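**Test kitchen notebook - laminated dough, March, entry 2**

Present: R. Piras and bench staff. Purpose of the session was to compare the Musness butter sheet with the Oltell block in the apple and quince hand pies, all other ingredients held as in entry 1.

Dough was mixed at 7:40 a.m. to a total weight of 1279 g and divided by scale into two portions. Each portion rested under cover in the lower refrigerator before the butter was enclosed. Three single folds were given to both, with a rest between each. The Oltell block required more work with the pin before it would bend without cracking, and the first fold was uneven at one corner. This was corrected by trimming. The trimmings were weighed and set aside, leaving 1166 g of dough for the bake.

Filling was prepared to the Zuccaro card without change. It should be noted that the card calls for the fruit to be cooked "until dry," and that staff have read this in different ways. For the present session the pan was taken off the heat when a spoon drawn across the bottom left a clear track. R. Piras has asked that this wording be added to the card.

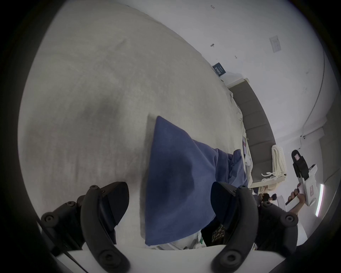 Pies were cut, filled, crimped and chilled before baking at 400 °F on the middle rack. Egg wash was applied once, to the tops only. Both trays were turned at the halfway point.

Results, Musness: even lift, clear layers at the cut edge, good color. One pie leaked at the crimp. Bottom crust crisp when cool.

Results, Oltell: stronger butter flavor, preferred by most tasters. Lift was lower on the side nearest the trimmed corner. Some butter was found on the tray after baking, and the bottoms were darker than is acceptable for service.

The glaze (lemon juice and sifted sugar) was too thin on both sets and ran off the sides. The sugar should be increased before the recipe is passed to Fililow for their breakfast menu.

Actions before the next entry:

- Repeat the Oltell portion with the block held at room temperature for a longer period before rolling.
- Try a lighter-colored tray - the present ones may account for part of the browning.
- Revise the Zuccaro card as above.
- Trimmings are in the freezer, top shelf, labeled. They may be used for cheese straws but are not to go back into the test dough.

R.P.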